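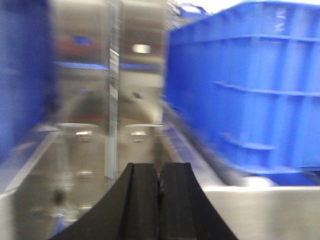
Blue plastic crate, side wall.

Rinsing and storing kite lines

1. Lay the bar downwind and walk all lines out to full length.
2. Soak the lines in fresh water for two minutes. Leave salt-stiffened pigtails in longer.
3. Hang in shade. Do not use a dryer.
4. Wind in figure eights onto the bar and secure the ends with the bungee.
5. Check line lengths against a fixed post every August. Replace any line that is frayed near the leader.

Tsehay Assefa, Keddale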